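A Day at the Rilitz Stone and Surface Fair

I went to Rilitz on 2019-03-15 to look at countertops. My wife and I are redoing a kitchen, and the shop near us carries so few samples that choosing from them felt like guessing. The fair is held in the old freight hall behind the train station. Admission was 5 euros, and the ticket let you go out for lunch and come back in.

White tops with a marble pattern were everywhere this year. Some had gray veining, some had tan or beige, and the prices had very little to do with how they looked from a few steps back.

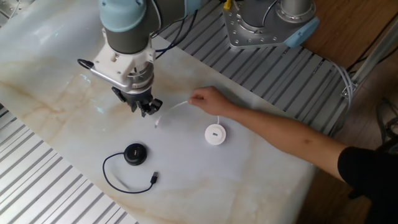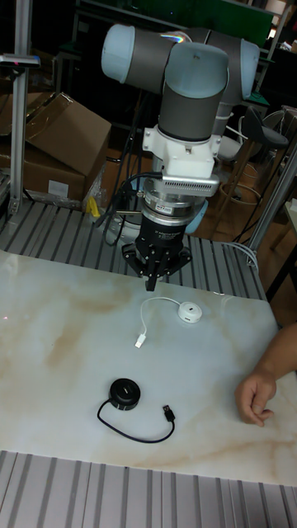 Getting there

The regional train from Fustlow takes 80 minutes and stops at every village. I had a seat the whole way. From the station you cross the tracks by the footbridge, turn left, and follow the fence until you see the loading doors. The signs send drivers around the other side of the building, and a few of us on foot followed them by mistake and had to walk back.

Coat check was free. The hall is heated from one end only, so I was glad I kept my sweater on. The floor is bare concrete and hard on the feet after a couple of hours.

The layout

Natural stone is on the left as you come in, manufactured surfaces are on the right, and tools and sealers run down the middle. At the back is a covered yard where the full slabs stand on edge in racks. The printed map had the last two rows switched. The woman at the information desk was correcting copies with a pen.

I started in the yard. A slab seen at full size is a different thing from a sample the size of a playing card. One gray granite I had liked in the shop had a rust-colored band that would have run straight past our sink. Another that I had written off as dull looked very good at full length.

Skusineck

Skusineck is a quarry company with its own cutting shop, and it had one of the larger stands on the natural stone side. Szymon Tomaszewski was handling questions there. I asked him about real marble in a kitchen. He told me that lemon juice and vinegar will etch it, that a sealer slows staining but does nothing about etching, and that people who want a top to look new after five years should buy granite. He had a honed offcut on the counter with rings on it from a cut lemon and let everyone run a finger over them. You can feel the edge of the ring.

He also showed me the difference between a polished and a honed finish on the same stone. Honed hides etching better and shows greasy fingerprints more. We cook a lot, so I made a note of that.

A polished granite top in our size, with one sink cutout and delivery, came to 857 euros on their price sheet. Backsplash and installation were extra. I took the sheet home.

Gajdoš

On the other side of the hall, Gajdoš sells manufactured tops, mostly quartz. The stand was well lit, maybe too well, and every surface looked cleaner than it will in my kitchen. The staff were helpful on seams. Our counter turns a corner, and they drew two ways of joining it on the back of a brochure. A straight seam to one side of the corner wastes less material. A diagonal one looks neater if the veining is strong, but costs more to cut.

They were also direct about heat. Hot pans should go on a trivet, because the resin can discolor. I had seen a website claim otherwise, so it was useful to hear it from someone selling the stuff.

The edge profile talk

There was a short program of talks in a side room. I went to one by Mieczysław Szczepańska, who has been cutting and finishing stone for most of his working life. He passed around pieces with different edges and talked about which ones chip. Sharp square edges chip most, usually next to the sink and the dishwasher. A small bevel is enough to prevent a lot of it. The fancy curved profiles collect crumbs underneath and add to the price by the yard.

He ran over his time, and the next group was already standing in the doorway. I would have liked to hear the part about repairs, which he skipped.

Lunch

The snack bar inside had sausages, potato soup and coffee. The soup was fine. The line was long at noon and gone by one. There is a bakery across from the station if you want something better, and a hand stamp gets you back into the hall.

What to bring

Bring your kitchen measurements, including the depth of the wall behind the sink. Several stands would work out a price on the spot, but only if you had the numbers. A cabinet door would have been useful too. I had a photo of ours on my phone and the color was no help under the hall lights.

Samples are free at most stands. They get heavy. I came home with 2 bags, and the handle of one gave out on the footbridge.

The next fair is in December, in the same hall. We are leaning toward the honed granite and will probably have ordered it by then.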